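Filed under: Home Workshop > Helpful Machines > Good Habits
28 shares | 19 comments

House rules for a robot that moves a wheelchair

I love this subject, so fair warning, I'm going to go on a bit! A two-armed helper that can take a wheelchair by the handles and bring it to the bedside is a wonderful thing to have around. It also works right where people sleep, sit and walk in their socks, and that means it needs house rules the same way a table saw does. I wrote mine up after a long afternoon with Kimutai Mohamedi, who sets up care rooms for Allunlow and has strong opinions about brakes.

Start with the chair by itself. Go over it the way you'd go over a bike: tires firm, spokes tight, handle grips that don't twist or slide. A loose grip is annoying when you're the one pushing, and you'll shift your hand without thinking. A gripper will hang on to that loose grip and go wherever it goes. If you can turn the grip with one hand, glue it or replace it before anything else happens.

Then practice with an empty chair, and keep it empty until you're bored. My own rule is two weeks of empty moves before anybody sits down, and even then we stick to short straight runs first.

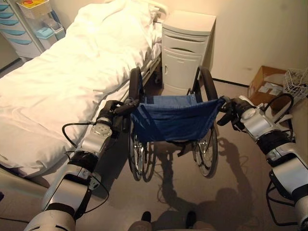

Should the brakes be on or off when the robot takes hold of the handles?
On. Both of them, every time. The chair should stay put while the grippers close, and the brakes come off only once both handles are held and a person standing nearby says go.

That "person says go" part is worth a whole tip of its own. Pick one person per move. Two people calling out directions is how chairs end up against door frames (ask me about our hallway paint). The one in charge keeps the stop button in hand – in hand, please, and never on the windowsill – and everyone else stays out from between the chair and the bed.

Next, the floor. Get down low and look across it with a flashlight, especially under and beside the bed. Bed hardware sticks out farther than you remember. Hand cranks are the big one: if yours folds, fold it in, and if it doesn't, mark a strip of floor beside it with painter's tape and treat that strip as off limits to wheels. Check the bed casters are locked while you're down there. 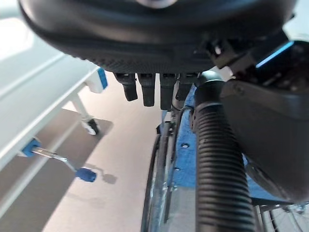
Cords deserve the same attention. Anything that plugs in goes up on a hook or along the wall, and that includes phone chargers, which creep back onto the floor overnight no matter what you do. Hoses and cables on the machine itself need a look too. Run your eye along each one with the power off and check for rubbed spots, cracked ribs and clips that have popped open. I do it in the morning, coffee in the other hand, and it's done before the coffee is.

Straps, blankets and long sleeves! Tuck a hanging strap up where it can't reach the spokes. Take bags off the handles completely, because the grippers need that space and a swinging bag can throw off the steering.

Now lighting. Wheels and chrome tubing throw back a lot of glare, and cameras don't love it any more than we do. Try closing the curtain halfway or turning a lamp to face the wall. I bought a Wieser clip lamp with a frosted shade and it has been terrific. Kimutai swears by plain tracing paper over the old one, but only with a cool LED bulb in it, never a hot one.
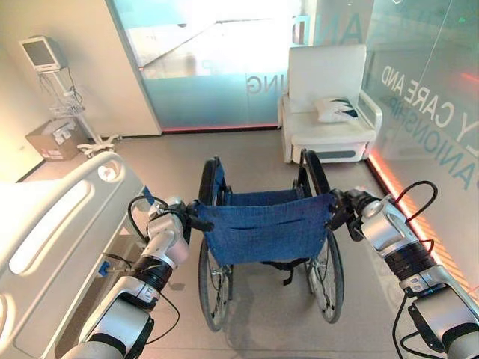 Speed is where people get impatient, and I get it, slow is dull to watch. Keep it slow anyway. You want to be able to walk beside the chair and chat without hurrying, and you want time to say stop and have it mean something. If you're itching to change a setting, change one, do the whole route again with the chair empty, and write down what you did.

Which brings me to the notebook. A cheap spiral one on a string by the door is perfect. Put down the time of day, who was in charge, and anything odd: a squeak, a wheel that pulled left, a grip that let go late. Ours has 400 pages and I fully intend to fill it. Back in September we caught a dragging brake that way – three different people had written "pulls a little" and none of us had mentioned it to the others.

One more for anybody sharing a home with the person who uses the chair. Ask them before each move, even the empty ones. It's their chair, and they'll often spot a thing you've missed. Tell them which way it's going to go and where it will stop, then have it stop there, brakes on, grippers open, arms pulled well back before anyone starts a transfer.

If you have a good trick for keeping chargers off the floor, please put it in the comments. I've tried everything!

More in Good Habits
Painter's tape: marking floors without leaving residue
How to true a wobbly wheelchair wheel
Stop buttons: where to keep them and when to test them
Keltau cable hooks, one year on
Reader setup: a Tronlow ramp in a narrow hallway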